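Station Diary, Sindside Laboratory, Packing Cell
Entry for the November working period, kept by the duty supervisor

The cell was opened at 8:10 a.m. following the usual walkaround. The floor was clear, the emergency stop was tested and released, and the log from the previous shift was read and initialed. The previous shift had recorded one slow gripper closure and had taken no action. I noted this at the time as a matter to watch.

The work planned for the day was the stationery packing sequence under the Tuhiwai program. The arms are to place small goods into open cartons, with one operator at the table to reset the goods between runs. Coralie Treloar was assigned as lead operator. The safety briefing was read aloud and signed for by all persons entering the room. The target was 55 runs before the afternoon review.

The first 30 runs were completed without an entry in the fault column. The staplers and the marker were handled within tolerance. The zippered cases gave more difficulty, as they had on earlier days, since the soft sides yield under the pads and the force reading rises late. The procedure allows for this by a slower approach, and the slower approach was in use.

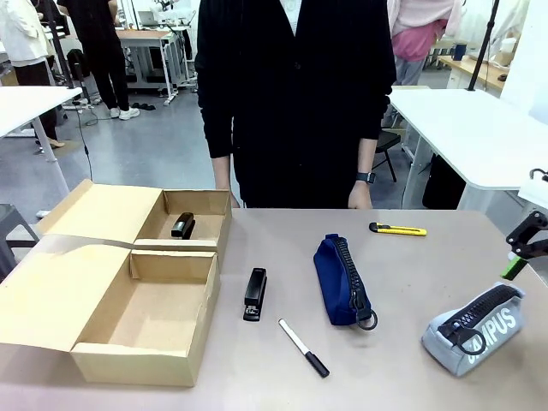
At 10:42 a.m., on run 31, the gripper closed on a pencil case, lifted it, and did not open at the release point. The controller showed fault code 273, which the Planell manual lists as "release not confirmed." The arm should hold its position when this code appears. It did not hold. It continued along the return path at reduced speed with the case still gripped, and traveled a short distance past the carton before the lead operator pressed the emergency stop. All motion then ceased.

No person was touched and no person was within reach of the arm at the time. The lead operator had stepped back to the marked line before the run began, as required. No goods were damaged. The side of the carton was creased and the carton was withdrawn from use.

I wish to record that the stop was pressed promptly and correctly. I also wish to record that the stop should not have been needed. A fault of this type is meant to be contained by the controller, and the operator is the last protection and should not be treated as the first.

The room was held in a stopped condition while statements were taken. The lead operator's statement is attached to the incident form and agrees with the controller log in every respect but one. She recalls a short clicking sound from the gripper before the lift. The log shows nothing at that moment. I have asked that her account be kept in full and not adjusted to match the log. 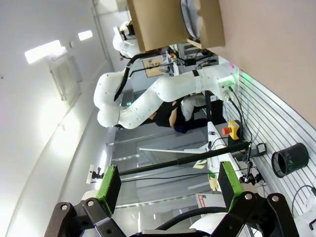
Inspection began at 11:25 a.m. with the power isolated and the key in my possession. The jaw linkage was moved by hand through its full travel. There was a stiff place near the closed position, slight but repeatable. The pads were secure. The cable was examined along its length and no break in the outer cover was found. The connector at the gripper end was seated, though the locking collar could be turned a further quarter by hand. I consider this the more serious finding of the two. A loose collar would account for a lost confirmation signal. It would not by itself account for the arm continuing to move.

On that second question the office at Skuklow was contacted by telephone. Their engineer asked for the parameter file and found that line 2251, which sets the response to an unconfirmed release, had been left at "continue at reduced speed." The correct value for work with a person at the table is "hold." The setting appears to date from the unattended trials in the summer. It was not restored when attended work resumed, and the checklist in use at this station does not ask for it to be read.

The omission is mine as much as anyone's. I approved the checklist in its present form.

The following steps were taken before motion was permitted again. The collar was tightened and marked with paint. The linkage was cleaned and the stiff place was much reduced, though still present. Line 2251 was set to "hold" and the change was witnessed. The release signal was then interrupted on purpose five times with no goods on the table and all persons behind the line. The arm held its position on each occasion.

Work resumed at 2:05 p.m. at half speed. The lead operator was offered relief and declined it. I remained in the room for the rest of the period.
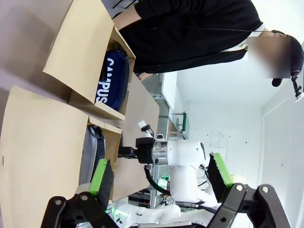 The remaining runs were carried out in short groups with a pause after each to read the fault column. Fault code 273 did not appear again. One run was abandoned on my instruction when a case settled across the flaps of its carton and the next approach would have pressed on it. This was a placement error of the ordinary kind and has been entered as such.

The target was not met and I have advised the program office that it will not be made up by extending hours. The review was held at 4:30 p.m. and was attended by all who had been in the room.

Matters carried forward:

Replacement linkage to be requested from Planell. The present one may be used at half speed only.

Checklist to be revised so that the release response is read aloud and initialed at every opening of the cell. Draft to be ready by the next shift.

Parameter files for the other stations to be compared against the attended-work standard. I have asked that no station run with a person at the table until this has been done.

Slow closures to be treated as a reportable fault. The previous shift will be informed of this in writing, without criticism, as the instruction did not exist when they made their entry.

The clicking sound remains unexplained. It is to stay open on the incident form.

Cell closed at 5:15 p.m. Power isolated, key returned to the cabinet and signed for.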